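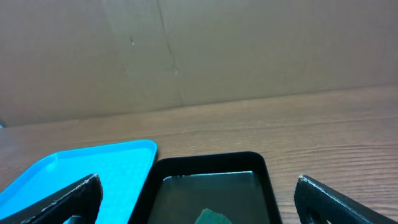
Retailers in the Wilcombe district asked for a carton that could be opened without a knife and folded flat by one person, according to Breren, which today released the specification for its revised single-wall shipping carton. Several of the same retailers told the company that the previous design held its shape well in storage but took too long to break down at the end of a shift.

Wilcombe, Sunday, January 1, 2023 — Breren, a maker of corrugated packaging, has replaced its standard shipping carton with a new model, the Gronetti. The carton is made at the company's Wilcombe plant and is sold flat, in bundles, to stores and mail-order sellers.

The Gronetti uses a tear strip set into the top flap. The strip runs the full length of the carton and is pulled from either end. The side panels are scored twice at each corner, which lets the panels fold inward without splitting the outer liner. The base closes with a tuck lock and needs no tape for light loads. For heavier loads, Breren advises one length of paper tape along the center seam.

Trials began in October at two sites, the Wilcombe plant and the Cheng distribution center. A total of 3913 cartons were packed, stacked and shipped on regular delivery routes. Of these, 2639 were sent out with the tuck lock alone and the remainder were taped. Breren inspected the cartons on arrival for crushed corners, open seams and liner damage. Full results are included in the technical sheet, together with the stacking limits for each size.

The glue used on the side joint has also been changed. The new glue is starch-based and can go through the same recycling process as the board. Printing is limited to one color, on the outer face only. Customers who need a moisture-resistant liner should continue to order the earlier carton — it remains in production under its existing part number.

Cartons should be stored flat, off the floor and away from outside walls. Board that has been kept in a cold room should be left in the packing area overnight before it is folded.

The Gronetti is listed in the Breren catalog as part 2074. Samples and the technical sheet can be requested from the Breren sales office in Wilcombe. Existing orders will be filled with the earlier carton unless the customer asks for a change in writing.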